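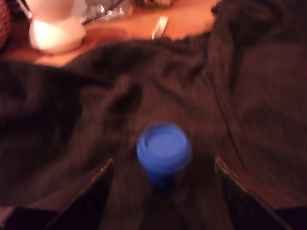 Figure 4.1 A small blue object on a creased brown cloth, between the two fingers of a gripper.

Chapter 4
Showing the Task

In Chapter 3 the robot's movements were written out as a list of positions. This works when every part arrives in the same place. It works badly on soft or uneven surfaces, where the object may tilt and the folds of a cloth may hide its base. In such cases it is often quicker for a person to show the robot what to do.

There are two common ways of doing this. In hand guiding, the operator takes hold of the arm and moves it through the task while the joints record their angles. In remote control, or teleoperation, the operator moves a separate device and the arm follows. Hand guiding is easy to learn, but the operator's own hands and sleeves get into the camera view. Teleoperation keeps the view clear -- at the cost of some feeling for how hard the fingers are pressing.

One complete run through a task is called a demonstration. A single demonstration is rarely enough. In the exercises at the end of this chapter you will record 60 of them, moving the object between runs, and then compare the results with a set of 100.

The chapter follows the work of Ngân Phan, who taught operators at Pemar to use the Plurkilura hand controller. Her notes on lining up the fingers before closing them are given in Section 4.2. Section 4.3 deals with blurred pictures and poor light, and with when to keep such a recording -- many beginners throw away too much. Section 4.4 covers the storing and naming of files.

Before you begin, check that you can find the stop button without looking.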